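Section 5. Open day table: set-up and running the bowl demo

Applies to the Vedo arm on the small bench at the Zadthorpe site. Replaces the February sheet, bin that one. Last updated April 9, 2018.

Read the whole section before you switch anything on. Takes a few minutes. Visitors will be at the door before you know it.

5.1 What you need

Vedo arm, already bolted down, gripper fitted
Round wooden bowl
Green block (spare ones in the Jostico tub under the sign-in desk)
Key for the controller
Printed cards for the visitors, stack of 1,300, don't put them all out at once

5.2 Before doors open

1. Wipe the tabletop. Dry cloth only. No spray near the arm.
2. Check the clear panels all the way round. Push each one gently. If one moves, re-seat it in its corner and check again.
3. Look at the cable on the arm. Should hang in an easy loop with nothing caught on it. If it's pulled tight, stop and call the Admasu desk.
4. Bowl on the table, within reach of the arm. Block on the bare wood in front of it, flat, on the diagonal.
5. Key in, turn to READY. Wait for the steady light.
6. Load program 1,171. Do not load the one under it in the list, similar name, differnt table height.
7. Run it 3 times with no one watching. All good, leave it on HOLD until the first group comes in.

CAUTION: Hands stay outside the panels whenever the light is steady. Yours too, not just the visitors'. To move the block or the bowl, go to HOLD first.

5.3 Running it for a group

1. Ask everyone to stand back from the bench. Kids at the front is fine.
2. Say what the arm is going to do. One sentence. Pick up the block, put it in the bowl.
3. Press START.
4. Let them watch the first one without talking over it.

Gripper and block, at the bowl and on the tabletop:

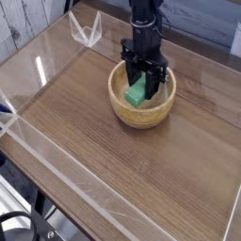
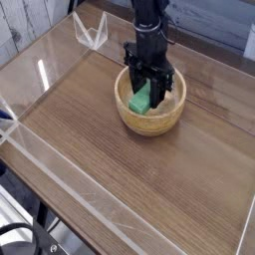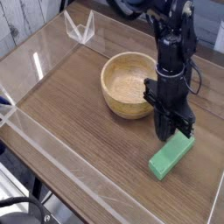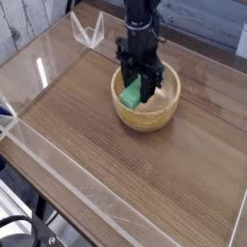 5. When the arm has gone back up and the light blinks, press HOLD.
6. Take the block out, set it back on the wood. Different angle each time if you like, the arm should cope. Keep it away from the panels though.
7. Offer a go at the START button to one visitor per group. Stand beside them with your hand near STOP.
8. Back to step 3. Up to 5 runs per group, then move them along to the Jostico stand, otherwise the hallway backs up.

NOTE: Block can end up on a slant in the bowl. Counts as a good run. Don't reach in to straighten it while the arm is moving.

NOTE: If someone asks how fast it can go, say this program is set slow for the open day. Do not change the speed to show them.

5.4 If something goes wrong

Arm misses the block: let it finish the cycle, HOLD, put the block nearer the bowl, try again.

Block dropped outside the bowl: same thing. Visitors usually like this one, no need to say sorry for it.

Bowl gets nudged: HOLD, slide it back, do one run by yourself before the group gets another.

Arm stops partway with the light off: press STOP, turn the key to OFF, keep everyone back. Don't push the arm by hand. Admasu desk number is on the inside of the controller door.

Gripper won't open: STOP, key OFF, leave the block where it is. Demo is closed untill Admasu have had a look.

CAUTION: After any STOP, do steps 5 to 7 of 5.2 again before letting visitors back to the bench.

5.5 Packing up

1. HOLD, then take out the block and the bowl.
2. Press PARK. Wait for the arm to settle.
3. Key OFF, key out, key to the sign-in desk. Not in your pocket please.
4. Put the block back in the tub and the bowl on the shelf above it.
5. Write the number of groups and any stops in the log, even if there weren't any stops.
6. Leave the panels up.

Section 6 covers the Jostico stand and the colour sorting table.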